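Povilas Stankevičius
Thread. I have been reading up on small wooden cabinets for a month and I have complaints.

It started with a Halholm listing in January. "Heirloom cabinet, solid cherry, $39." Solid cherry. Thirty-nine dollars. I have paid more than that for a cutting board.

So I asked the seller what "solid" meant. Answer: "It is very solid." OK, good talk.

People keep telling me to look at the grain. Everybody on the furniture boards is a grain expert. "You can tell real wood from the grain!" From the front, you mostly can't. A thin sheet of nice wood glued over something cheap has real grain too. It's real wood. There just isn't much of it.

Where you look is the edges. Does the pattern on the face carry over the corner in a way a board would, or does it stop dead and some other color take over? Open the door and look at the back of it. If the seller only shows you the front, ask for the side. If they still only send the front, close the tab.

And "cherry" in a listing is a color. I can't say this enough. Cherry, walnut, oak, mahogany, half the time these are names of stain. My neighbor's "cherry" nightstand got a scratch and it was the color of oatmeal underneath.

Next complaint: gloss. A shiny finish photographs great and hides a lot. It also shows every fingerprint and every ring from every mug, and the Kjærgaard people will then sell you a polish for it. I bought the polish. It smelled like oranges and did nothing I could detect. I did half the top and left the other half alone for two weeks, and my wife couldn't tell me which half was which.

Lerine wax, same test, same result. Somebody will reply that I didn't buff it long enough. I buffed it for the length of a ball game.

Handles. A handle gets swapped more than any other part of a cabinet, so please stop dating a piece by its handle. I've seen a white plastic pull on something old enough to vote 2 or 3 times over, and fake antique brass on a thing that came flat in a box. A handle tells you somebody owned a screwdriver.

What I do check on a handle is the feel. Grab it and wiggle. If it moves, find out if the screw is loose (easy) or the hole is chewed up (annoying, though people do fix it with toothpicks and glue, and yes, I was sure that was nonsense, and yes, mine has held for 5 months).

Also, lay the thing down if you can. Every cabinet looks fine standing against a wall. On its back on a table you see the joints and the bottom, and the bottom is where they saved the money. Put a towel under it first.

A guy sent me a link to a Zedeck "wood identification chart," 4 pages, with little squares of each species. On my phone the cherry square and the mahogany square are the same square. On my laptop they're different and both look like brick. I don't know what anybody is supposed to do with this.

So no, I won't tell you from a photo what your cabinet is made of. Please stop sending them to me. I can tell you it's reddish and it's shiny. You knew that. 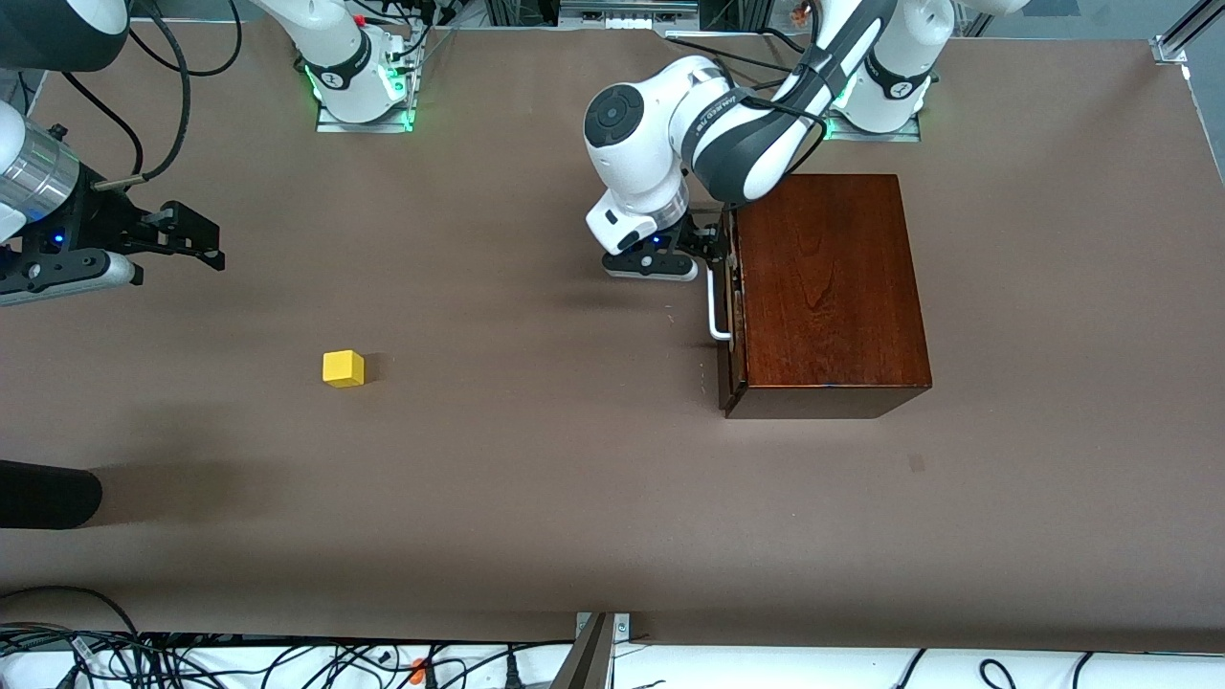
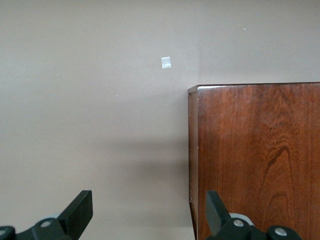 Reddish-brown, shiny, plenty of grain in both. The first has the white handle showing. Solid or veneer? Show your work.

If your answer is "you can just tell," I'm muting you.

Still haven't bought the $39 one, by the way. It's still listed. They changed "solid cherry" to "solid cherry style."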